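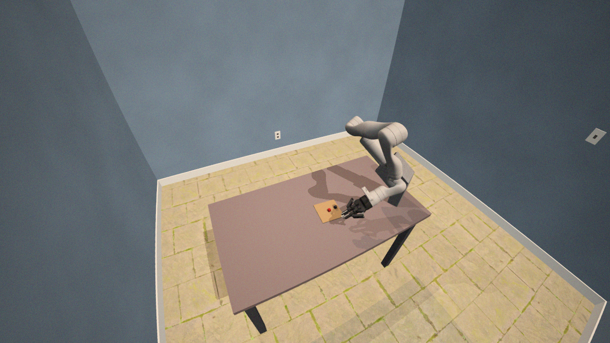 Home Diary Notes Older entries Contact

The red block and the black block
31 March 2021
By Iddrisu Sarpong

I finally have something to write down besides complaints, so forgive me if I go on a bit. The new batch of simulated trials finished while I was eating lunch, and I let my soup go cold reading the log. With the shadows left switched on and the sun angle changed at every reset, the policy picked the red block in 214 trials before I stopped it, and it grabbed the black one by mistake only seven times. Last July we would have been thrilled with half of that!

The idea came from Ching-wen, really. She kept telling me that our old Duvow scenes were lit like a dentist's office and that the network had never met a proper shadow in its life. So now the arm throws a big brown-gray one right across the back of the table, and the fingers throw their own little tangle near the board, and the black block has to be told apart from all of it. I'm rather fond of the new room too, with its yellow stone tiles and the outlet low on the back wall. Darius thinks the tiles are hideous. He may be right, but they stay until the Thambiah runs are done, as I am not changing two things at once again.

What still bothers me is the gap. When the blocks start very close together the gripper comes in from the right and hesitates, and I can't tell yet if it is the distance estimate or just my reward term being stingy. I reran 25 of those starts with the penalty lowered and it hesitated less but bumped the black block more - so no free lunch there.

Willy Dijkstra wants a plot for the group by tomorrow morning. I'll give him the success curve and keep the bumping for a second page, with the seeds listed properly this time. Must also remember to ask Darius where he put the Trekomard checkpoints.

Older entries Next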